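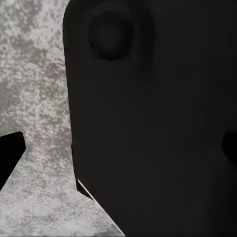

Close-up, dark matte surface with a round recess near the top

Gilava Reading Stand, reviewed

I've spent most of September with my nose in the history of one small teachers' college, and the thing that saved my neck was a book stand! The college histories I work from are monsters (the minute books alone come to 2827 pages, and the printed register lists 2548 students), so anything that holds a fat volume open without cracking the spine gets my attention.

The Gilava does it beautifully. It has 3 angles, and I live on the middle one, which is perfect for copying out faculty lists. The page clips are gentle enough for old paper, and they still gripped when I was over 300 pages into the second volume. My old Stoltex used to let go right about there, usually in the middle of a footnote about chapel attendance.

Gripes? The instruction sheet is tiny, and the back leg is stiff until you've opened it a few times. I'd also love a wider ledge, as the big bound yearbooks hang over on both sides. The Skotex has the wider ledge, but it weighs a ton and I'd never carry it to an archive.

I'm already eyeing a second one for the desk at home.

Reviewed by Dambrauskienė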